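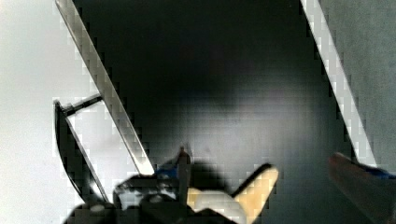 Grisard is a report designer for people who have a database, a deadline and a boss who likes things on paper. I bought the desktop version in January to replace a pile of homemade invoice templates, and I have been using it long enough to have opinions. Let's start with the preview window. At normal zoom it's fine. Zoom in on a table border and you get the same stair-stepped edges as the left silver bar up top, only thinner and wrapped around a customer's address. The printed page comes out sharp, so the preview is simply lying to you, and you learn to live with it the way you live with a fuel gauge that sticks.

Installation

Quick, apart from the part where it asks for a data source before it has shown you what a data source looks like. I pointed it at our Indeo order tables and it found every field except the one with a space in the name. Put that one in square brackets and it behaves. The manual runs to 233 pages and mentions this in a footnote to the chapter on fonts.

Building a report

Drag a field onto the page, drop it, watch it land slightly to the left of where you dropped it. Snap-to-grid helps once you find it (View, then Layout, then Advanced, naturally). Grouping is the best thing in here. I had orders sorted by customer with subtotals before lunch, and the subtotals were right, which my old templates only managed on good days.

Subreports are another matter. Put one inside a group header and the page count goes to pieces. Nimal Gamage, who answers the support mail, wrote back the same afternoon and told me to turn off "Keep together" on the outer section. It worked. He also said it would be fixed in version 2, and I am on version 2.

Speed

Anything under 200 rows opens right away. Past that, the viewer draws a gray box and thinks about its life. Lakmal Matubbar at the next desk uses Flallell for the same job, and it's faster on big tables, but you have to write the layouts by hand in something that looks like a tax form – so I'm staying put.

Exporting

PDF is good. Excel export merges cells for sport. CSV drops the headers unless you check a box labeled "Legacy."

If you print invoices or packing slips all day, buy it. If you mostly send spreadsheets around, get the trial first and export your ugliest report on the first morning. Ours was the Siddiqui account, and I'm still unmerging cells.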